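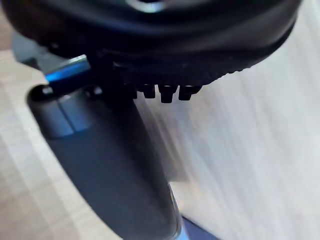 Handex opens repair and refurbishment workshop for workplace equipment

Handex has opened a workshop for the repair of small mechanical equipment at its Melteck Yard site, giving local businesses a place to send worn handling tools, clamps, rotary fittings and hand-operated machines that would otherwise be replaced.

The workshop began taking in work in July after a short trial with firms on the same estate. It has 8 benches, a parts store and a separate cleaning room, and can hold up to 110 jobs at a time.

Customers can bring items to the front counter or book a collection. Each item is given a job number, cleaned and taken apart, and the customer is then sent a written quote. No repair starts until the quote has been agreed in writing. If the customer decides not to go ahead, the item is put back together and returned, and only the inspection fee is charged.

Shahab Moradi, workshop manager at Handex, said most of the jobs in the trial came down to small parts.

"We had a lot of worn collars, stripped screws and toothed rings that had lost their edge," he said. "The body of the tool was usually fine. People had been quoted for a whole new unit when what they needed was a ring and two fasteners. We can cut a lot of those parts ourselves now, and what we can't cut we can normally find."

The inspection fee is £10 for each item and is taken off the final bill if the repair goes ahead. Jobs that need a part made from scratch are priced separately. Most standard repairs are expected to be ready within three weeks, although items with parts on order may take longer.

The parts store is being run by Negin Tehrani, who joined Handex from the tool supplier Wegener. She has spent the past few months sorting the stock that came with the building, much of it unlabelled, and putting it on a searchable list.

"There were drawers of ring gears and pins with no paperwork at all," she said. "We've measured them and most now have a home. Some we're still working out. If a customer has an old parts book for a machine they send us, we would like to see it — even a photocopy is a help."

Handex will also keep a record of every repair, including the part that failed and what was fitted in its place. Customers will get a copy with the returned item. The firm said the record should make repeat work quicker and would help maintenance staff decide which spares to hold on their own shelves.

Among the first regular customers is Hokia, a packing firm on the north side of the estate. Its maintenance lead, Behrouz Bagheri, said the company had sent over a batch of hand clamps during the trial.

"They came back clean, with the old parts bagged up and a sheet saying what had been done," he said. "Two weren't worth repairing and they told us so before we'd spent anything on them. We've got more to send once the line is down for its summer service."

The workshop will not take pressure vessels, lifting chains or anything that needs a gas safety certificate. Electrical items can be accepted for mechanical repair only, and must be brought in with the power lead removed or made safe. Items that have been used with food should be washed before they are handed over.

Two trainee places will be offered from the autumn. Trainees will spend their first months in the cleaning room and parts store before moving on to the benches. Shahram Rashti, who is in charge of training, said applicants would not need qualifications but should be comfortable with careful, repetitive work. Application forms are available from the front counter.

The counter is open from 8am on working days, with the last drop-off at 3pm. Larger loads should be booked in ahead of time so that space can be kept clear at the rear door.

Media enquiries: Arash Kordestani, Handex press office, Melteck Yard.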